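# Pundari Settlement Tables

Print | E-mail this page

January 7, 2022 - posted by the Prornine data desk

## What this is

A CSV of 110 settled personal injury claims, mostly slip-and-fall and dog bite matters, collected from summaries that law firms chose to publish. Read that last part again before you compute an average. Firms write up the files that went well. The ones that settled for the cost of a physio bill rarely get a web page. 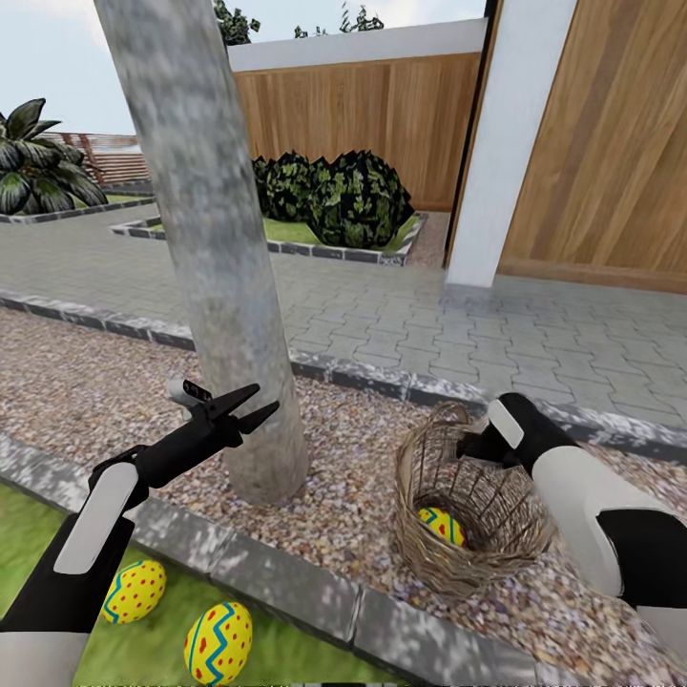

## Columns

- `claim_type` - our label, not the court's
- `amount` - as stated by the firm, before fees, and we have no way to check it
- `months_to_settle` - blank in 20 rows
- `prior_condition` - yes, no or unclear. Coded from the summary alone, so treat "no" as "not mentioned"
- `source` - Zetville or Krajewska, the two listing sites we drew from

## Known problems

The Krajewska listings round their figures, apparently always upward. Zetville sometimes posts the same claim twice under different headings. We removed 9 duplicates in September and would be surprised if that was all of them.

Six rows give a range instead of an amount. Earlier versions used the midpoint, which had no real basis, so the field is now empty and the range sits in `notes`.

Someone will want to train a claim value estimator on this. It would learn how lawyers advertise. We don't recommend it, and we'd be wary of any product that says it works on a sample this size.

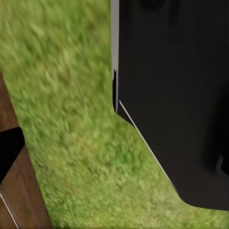
*Grass beside a wooden board, simulated view*

## Licence

Free to use with credit. Nothing in the file is legal advice, and a settlement in somebody else's claim tells you very little about your own.

## Related items

- Pundari Court Fee Tables
- Zetville listing scraper, notes on duplicates
- Coding guide for prior conditions
- Prornine changelog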